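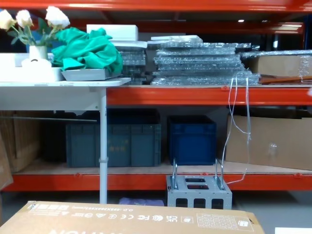 Counting Without Closing: Inventory Control at Kustuvow

Until three years ago, Kustuvow shut its Jondurley warehouse every November for the annual count. Receiving stopped on a Wednesday afternoon, shipping stopped that evening, and the building reopened the following Monday with a new set of stock figures. The company distributes plumbing and heating fittings to contractors and small hardware stores, and November is a poor month for a heating supplier to be closed.

Nusrat Ansari, the inventory control manager, ended the practice. The building now runs a cycle count: a small part of the stock is checked every working day, and no full count is taken. We spoke with her about how the program was set up, what it found, and which parts of it she would do differently.

The starting point

Ansari's first objection to the annual count was technical. A full count gives a correct figure on one day, she said, and says very little about how the figure went wrong.

"You find a bin that's short by a box of elbows. The last time anybody looked at that bin was twelve months ago. There may be several hundred transactions between the two counts. You can't work back through that, so you post an adjustment and move on. The cause is still there and it goes on producing errors the next morning."

The second objection was to the quality of the count. Office and sales staff were brought in to make up the teams, and few of them could tell one thread standard from another. In her first year she recounted a sample of the adjusted bins after the warehouse reopened. Some of the adjustments had replaced a correct figure with a wrong one.

"That was the argument I took to the owners. I didn't talk about best practice. I showed them bins that had been right before we closed for four days and were wrong after."

Location before item

The building has 2,738 storage locations and holds 1,321 stocked items. Many items are kept in more than one place, usually a pick face at floor level and one or more reserve positions above it. The first design decision was whether to count by item or by location.

Counting by item means visiting every location where the item is recorded. It produces a total that can be compared with the ledger. Its weakness is that it only sends the counter to places the system already knows about. Stock put away in the wrong location is not found, and an item may be written off while it sits two bays down.

Counting by location means visiting one position and recording whatever is in it, including things that should not be there. Kustuvow counts by location.

"An empty location is a count too," Ansari said. "If the system says it's empty, somebody goes and confirms that it's empty. It takes a few seconds and it's where we find most of the lost material. People resist it at first. They feel they've been sent to look at nothing."

The drawback is that a location count does not prove an item total on any given day. When the auditors want a total for a particular item, her team runs a separate item count on request, with movement on that item blocked until it is finished.

Classes and frequency

Stock is divided into three classes. The usual method ranks items by annual value moved, and Ansari began there. She changed it after the first half year.

"Value is what accounting cares about. Errors come from handling. A cheap compression ring that gets picked thirty times a day has thirty chances to go wrong. A boiler controller that costs a great deal and ships twice a month has almost none. If you rank on value alone, you spend your time counting things that are already right."

The present ranking uses the number of picks first and the unit value second. Class A covers 600 locations, each counted once a quarter. Class B locations are counted twice a year. Everything else is counted once a year, which satisfies the auditors' requirement that each position be seen within the financial year.

The daily list is generated by Britow, the warehouse system the company was already using. Britow has a cycle count module, but its default setting spreads the work evenly by class and takes no account of where things are. In the first weeks counters were walking the length of the building between one location and the next. Ansari had the list sorted by aisle, then by bay, then by level, so that each day's work falls in one or two aisles.

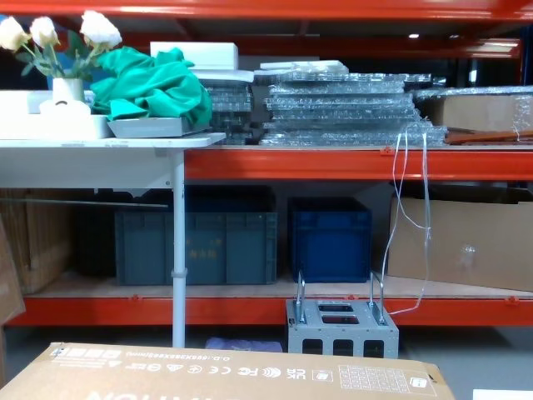
Upper levels are handled separately. A reserve position that needs a lift truck is counted by the truck operator during the first hour of the shift, before replenishment begins. Full sealed cartons are accepted at the printed quantity. Open cartons are counted by the piece, resealed, and initialed with the new quantity on the label.

"The open carton in reserve is a problem of its own. It should never happen. If somebody breaks a carton up there, it means the pick face was empty and they were in a hurry. So I log those even when the quantity is correct."

Blind counts and tolerances

Counters are not shown the expected quantity. Ansari considers this the one rule in the program that cannot be relaxed. A counter who sees the figure 48 on the screen and has a box that looks like 48 will enter 48.

If the entered quantity differs from the record, Britow asks for a second count by a different person, also blind. If the two counts agree with each other, the variance goes to Ansari's desk. If they disagree, a third count is made by a supervisor. No adjustment is posted from the floor.

Tolerances vary by class. Individually packed goods have none. Loose hardware such as clips, olives and washers is counted by scale, and a variance inside the error of the scale is ignored.

"We were chasing washers," she said. "Someone would spend half an hour on a discrepancy worth less than a cup of coffee. I set the tolerance by working out what the scale can repeat. We took one bag, weighed it over and over, and looked at the spread. I'd recommend that to anyone before they pick a percentage out of a manual."

The scales brought difficulties of their own. Piece weights had been entered from supplier data sheets, and a change in plating or wall thickness is enough to put a piece weight out. One line of brass nuts from Yalçınkaya had been redesigned with a thinner flange and kept the same part number. Every scale count of that item came out low. The stock was written down twice before anyone weighed a single nut.

Piece weights are now checked at receiving on the first delivery of each year, and again whenever a supplier announces a change.

The control group

Before the program covered the whole building, Ansari ran a control group of 10 locations, counted every day for a month. She chose fast-moving positions with a mixture of units: singles, boxes, coils, and lengths.

The purpose was to find causes. With only one day of transactions between counts, each error could be traced to a particular pick, putaway or return.

Most of the errors fell into a few types. The largest was unit of measure. Copper pipe was sold by the length and bought by the bundle, and the conversion in the item record was wrong for two diameters. Next came returns, which were being placed back in the pick face by the counter staff before the credit had been processed. A third type was timing: the picker confirmed the pick at the packing bench and not at the bin, so that a count made between the two events showed a shortage that did not exist.

"The timing one was the most useful," she said. "It wasn't a stock error at all. It was a count error, and we would have posted it as an adjustment, and then the pick would have been confirmed and we'd have been wrong in the other direction."

Picks are now confirmed at the bin. Returns are held on a separate cart until the credit is complete. The copper pipe records were corrected, along with several others found by searching for the same fault.

Measuring accuracy

Kustuvow reports location accuracy, defined as the number of locations counted correct divided by the number counted. A location is either right or wrong. Ansari avoids net value variance as a measure, although accounting still receives it.

"Net value lets the overs cancel the unders. You can have a building where half the bins are wrong and the net variance is close to zero. Accounting is happy, and the picker is standing in front of an empty shelf."

She would not give the current accuracy figure for publication. She did say that the rate improved quickly while the item records were being corrected and has moved slowly since. Most of the remaining errors are mispicks between similar sizes. Relabeling has helped with some of them. Separating adjacent sizes by at least one bay has helped more, at the cost of some walking.

What she would change

Asked about mistakes, Ansari named the order in which things were done. She started counting before the item records had been cleaned, and for several weeks the team was producing variances faster than she could investigate them. Adjustments waited, and some bins were counted again with the first variance unresolved.

"I'd do the units of measure first, all of them, with no counting. Then the control group. Then class A by itself until the backlog is under a day. We went to the full building too early because I had promised we wouldn't close that November."

She would also have assigned dedicated counters from the start. The work was first given to pickers at the end of their shift, and it was skipped whenever orders ran late. Two people now count every morning and move to replenishment once the list is finished.

The next piece of work is the cut-length area, where pipe and cable are sold to the customer's measure. Offcuts are recorded by estimate there, and the area is excluded from the accuracy figure until a method of measuring them has been agreed with the sales counter.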